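Skendton Community Garden
Minutes of the October meeting, Wednesday, October 15, 2025

Minutes taken by me, Nabila Kettani, again, so if I got your point wrong, grab me at the gate and I'll fix it.

We started a little late because the library had us down for the small room and we don't fit in the small room anymore (a nice problem to have!). Last month's minutes were approved with one change: the broken hose was the one by the north beds, and I had written south.

Water. This took up most of the evening. The bill for the summer came in higher than any of us liked, and I read it out so we could all be unhappy together. We went back and forth on whether to put in drip lines over the winter or just fix the leaky spigots first. I was on the drip line side going in, but I have to say the spigot people wore me down. We voted to fix the spigots now and get a price from Kouris for drip lines on the long beds only. I'll call them and bring the price to the next meeting.

Plot fees. The fee is $60 and has been for a long while. Somebody suggested raising it by $5 to cover the water, and there was some grumbling, mostly from my end of the table. We agreed to leave it alone until we have the Kouris price in hand. Anyone who hasn't paid for this year, please pay! You know who you are and so does my spreadsheet. 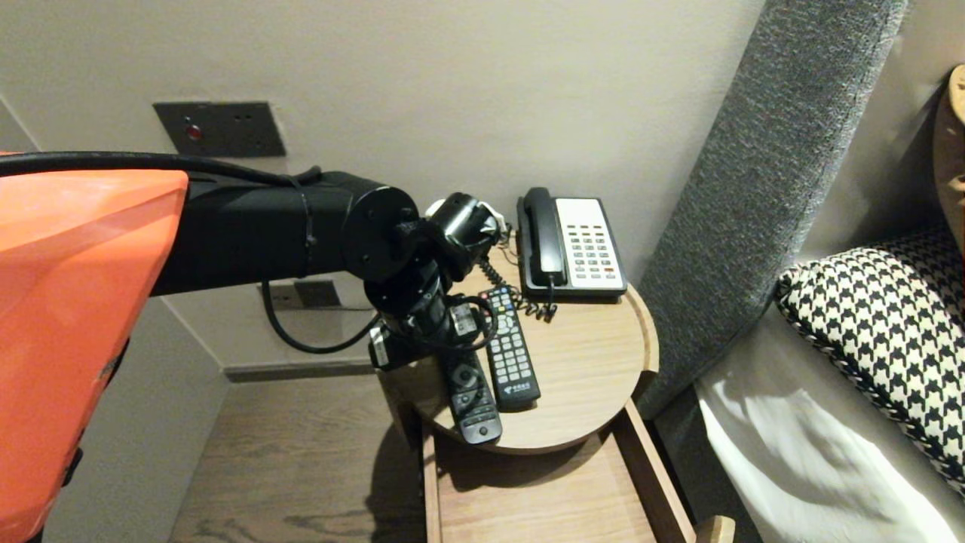
Waiting list. We have 18 names on it now, and a few have been there since before I took over the list. I asked if people with double plots would think about giving up half, and two hands went up, which was really generous and made my night. I'll write to the first two names on the list this week. We also talked about letting new people start on a shared bed so they aren't waiting forever with nothing to dig in. General feeling was good, details to come.

Compost. The bins are full of things that don't belong in them. No meat, no glossy paper, no whole pumpkins (please chop them up, they just sit there looking at us). I said I would make a new sign and laminate it this time. The Breltport garden has a chipper they might lend us for a weekend, and I'm waiting to hear back about dates.

Seed order. We're going with Ukano again. Last year's order was $98 with shipping, and I'd like to keep it close to that, so send me your wishes soon and try to double up with a neighbor. There was a long side talk about whether the yellow beans were any good. I thought they were great, but I was outvoted, so yellow beans are off the shared order. Buy your own if you loved them like I did.

Winter cleanup. Dead tomato plants out, stakes bundled and tagged with your plot number, hoses drained and hung in the shed. If you want your bed covered with leaves, put a flag in it and we'll dump a load there. The gate code will change after cleanup and I'll send it by email, so check that I have the right address for you.

Other business. The shed lock sticks. Wiggle it. We'll buy a new one in March when the budget resets. Also, someone left a blue lunch bag on the bench after the last work day and I have it at home, washed.

Still on my list: call Kouris, write to the two new gardeners, make the compost sign, chase Breltport on the chipper, collect seed wishes.

We wrapped up when the library started turning off lights. Next meeting is in the same place, big room, and I'll email the date once they confirm it.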